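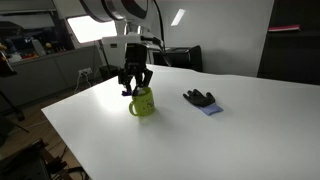 旧马克杯上工作台之后,我的小零件终于有家了(顺便聊聊白台面和手套)

Wimton 手作与收纳论坛 > 工作台与桌面 > 浏览 3,155

青柠不加冰(楼主)
潜水好久了,这次忍不住出来发一帖!台面折腾了大半年,抽屉格、磁吸盘、分层小塔都买过,最后每天用得最顺手的居然是一只从厨房退役的马克杯。黄绿色的,杯身上有细细的深色斑点,带个圆把手,以前喝茶嫌它太亮,放到白台面上一看,哎呀,就是它了!
小东西我现在的习惯是先扔杯子里,收工再分。橡皮塞、线夹、颜色鲜艳的小塑料件,统统进杯。紫色的最讨喜,跟黄绿色放在一起特别跳,一眼就找得到。
台面是白色哑光的,很大一张,光打上来亮亮的,掉一颗螺丝都看得见。以前用深色木台面,找东西得趴下去侧着看,脖子都快断了。
另外就是那种掌心和手指有黑色涂层的手套,袖口针织,淡淡的蓝紫色。干完活摘下来平摊在台面上,手指张开,别团成一团,下次戴的时候真的舒服很多。
想听听大家台面上都留什么、用什么装小件,越土的办法越好!

半斤钉子
沙发!杯子我也用,搪瓷的,磕掉一块漆,反而不心疼了。
不过马克杯有个毛病,深。我手指粗,掏底下那几颗垫片跟掏糖罐似的,最后还是整杯倒出来,倒出来就滚一桌。楼主怎么解决的?

青柠不加冰(楼主)
回 半斤钉子:我就是倒出来!哈哈。白台面嘛,倒出来反而看得清,挑完用手一拢再装回去。太小的(比如眼镜螺丝那种)我不放杯子,放一个带盖的扁盒。杯子里只放捏得住的。

阿蓝修收音机
说点不一样的。马克杯放工作台我试过两个月,放弃了。把手占地方,转身的时候袖子一勾就带倒。我后来换成矮的宽口碗,重心低,手伸进去也方便。
杯子好看是真好看,这个颜色我承认我心动了。

豆腐块
回 阿蓝修收音机:把手朝外啊!我家的杯子把手一律朝左边,我右手干活,右袖子压根碰不到它。碗我倒觉得更费地方,口那么大,灰也落得多。

阿蓝修收音机
回 豆腐块:我左撇子……

豆腐块
回 阿蓝修收音机:那就朝右!道理一样的嘛。

晒太阳的扳手
我关心的是台面。白色哑光的耐脏吗?我想换很久了,家里人一听"白色"就摇头,说三天就花了。我干的活不算脏,主要是装模型、修小家电,偶尔上点油。

青柠不加冰(楼主)
回 晒太阳的扳手:脏是会脏,但我觉得看得见脏是好事呀,看见了顺手就擦。我每次收工拿湿布抹一遍,再拿干布走一遍,两分钟的事。油印子要当场擦,隔夜就得拿洗洁精兑温水多蹭几下。记号笔最麻烦,我现在写标签都垫张纸。

老窗台
哑光比亮面好太多了,这一点我举双手赞成!我之前用过亮面白板,台灯一开满眼都是灯管的倒影,焊东西焊得头晕。换成 Curnico 的哑光板以后影子都是软的,看零件的边缘清清楚楚。
缺点也说一下,哑光面容易被金属划出灰线,看着像铅笔印。橡皮能擦掉一部分,剩下的就当它长大了吧。

半斤钉子
回 老窗台:灰线用牙膏轻轻打圈能去,我试过。

老窗台
回 半斤钉子:牙膏我可不敢,里头有磨料,哑光磨久了会发亮,一块一块的更难看。我隔壁工位那张就是这么废的,擦过的地方跟镜子似的。

半斤钉子
回 老窗台:我擦了四五回没见发亮啊。可能板子不一样,反正各位先找个角落试。

糯米胶水
手套手套!终于有人聊手套了!
我也是黑色涂层派,掌心和手指那层一抓光滑件特别稳,拧瓶盖都上瘾。袖口颜色太重要了,我家里大小码好几双混在一个筐里,全靠袖口认。蓝紫色这种浅的我还没见过几次,挺好看的,比我那双荧光橙斯文多了。
问一下楼主,涂层那面你洗不洗?

青柠不加冰(楼主)
回 糯米胶水:洗的!戴在手上,打点肥皂,就像洗手一样搓,冲干净再摘,然后平摊晾着。千万别拧,拧过一次之后手指那里会起折子,涂层从折子开始裂。也别放暖气上烤,我烤硬过一双,戴上跟木偶似的。

阿蓝修收音机
手套平放这条我要反对一下。平放占台面啊,一只手套五指张开,一本书的地方就没了。我是用晾衣夹夹袖口,挂在台子侧边,晾得又快。

糯米胶水
回 阿蓝修收音机:挂着袖口会越拉越松的,我那双现在戴上跟喇叭裤一样。

阿蓝修收音机
回 糯米胶水:你夹的是湿的吧?湿的重。我晾到半干才挂。

糯米胶水
回 阿蓝修收音机:……是湿的。行,我回去试试!

晒太阳的扳手
做细活你们真戴手套吗?我捏小件的时候戴着就没手感,摘了又总是忘了戴回去。

豆腐块
回 晒太阳的扳手:买小一码!手套一大,指尖那里空一截,什么都捏不住。我以前一直买大一码图好脱,后来换成合手的,五毫米的珠子都能捏起来。当然太细的还是用镊子,别跟自己较劲。

老窗台
补一条,薄涂层和厚涂层差别很大。搬板子、摸毛边用厚的,装配用薄的。我在 Ó Riain 那家五金小铺一次拿了两种,店主用不同的筐装着,让我随便试戴,试了半天,挺不好意思的,最后多买了一卷胶带。

一碗热汤圆
新人报到!看完这帖我立刻去厨房翻杯子了,翻出来一只裂了把手的,黏好了,喝水不放心,装小件正好!
我做串珠的,原来的珠子全在自封袋里,253 个袋子(别笑,我真的盘点过,盘完天都黑了)。每次找一个颜色要翻半小时。现在把当天要用的先倒进杯子,做完再归袋,桌面一下就清爽了!
问题是几种颜色混在一个杯子里怎么办?

青柠不加冰(楼主)
回 一碗热汤圆:欢迎欢迎!253 个袋子我服了!!
混色的话可以在杯子里套纸杯蛋糕的小纸托,一色一托,叠着放,拿的时候一层一层拎出来。或者干脆多放两只矮杯子。我的杯子只装当天手头的,颜色差得大,混着也不碍事。

半斤钉子
回 一碗热汤圆:串珠别用马克杯,听我的,用烟灰缸那种浅的。你要是碰翻一杯珠子,能找到过年。

一碗热汤圆
回 半斤钉子:已经翻过一次了,在沙发底下找到的除了珠子还有一副耳塞和22块钱,总体算赚的。

老窗台
说到翻杯子,杯底垫一圈硅胶垫就稳多了,保鲜盒盖子上拆下来的旧密封圈也行,剪一截粘在底下。白台面上还不留划痕,陶瓷杯底那圈没上釉的地方其实挺磨人的。

青柠不加冰(楼主)
回 老窗台:这个太好了!我今晚就弄!杯底那圈我还真没想过,刚才把杯子拎起来用指甲刮了一下,确实糙。

晒太阳的扳手
再问个台面的,多大的合适?我房间不大,看到那么宽敞的一张好羡慕。

老窗台
回 晒太阳的扳手:深度比长度要紧。我现在这张 50 厘米深,放了灯和零件杯,前面就剩一条,胳膊肘都悬着。重来的话我一定做深些,哪怕短一点。

豆腐块
回 晒太阳的扳手:我跟楼上看法不一样。台面太深了,后面那一截会变成杂物的养老院,够不着,就不收。我那张深的,靠墙一排全是舍不得扔的充电器。浅一点逼着你收拾。

晒太阳的扳手
回 豆腐块:你这么一说,我妈那张缝纫台就是这样,后半截常年堆布。那我折中吧,先拿纸箱板铺地上比一比大小。

糯米胶水
有没有人用过 Tosuveck 那种带卡槽的桌边杯架?夹在台沿上,杯子坐进去,台面一点都不占。我 6 月想换一轮桌面的东西,正在看。

阿蓝修收音机
回 糯米胶水:朋友那里摸过,夹得挺牢,但是带把手的马克杯得看槽口的朝向,有的把手卡不进去。直筒杯没问题。你量一下自己的杯子再说。还有就是它挂在台沿外面,椅子推进去容易撞,得挑个不坐人的边。

糯米胶水
回 阿蓝修收音机:我那张台子三面靠东西,唯一空的一边就是坐人的那边……那先不买了,省钱!

青柠不加冰(楼主)
来更新一下!密封圈粘好了,用的是旧饭盒盖上那根,剪口对齐,几滴胶。推一推杯子,以前会嘎吱一下,现在安安静静的,太满意了!
顺便把大家说的浅碗也试了,给垫片专用,杯子继续装大一点的。阿蓝说得对,矮的掏起来确实舒服。但是我的黄绿杯子地位不变!!

阿蓝修收音机
回 青柠不加冰:碗派胜利一半,收下了。杯子颜色那么好看,我也去二手摊转转,找只没把手的。

一碗热汤圆
找没把手的带我一个!我想要橘色的。

半斤钉子
橘色的我家有一只,杯口有个小豁,装珠子不影响,要的话私信我,自己出邮费就行。

一碗热汤圆
回 半斤钉子:要要要!私信了!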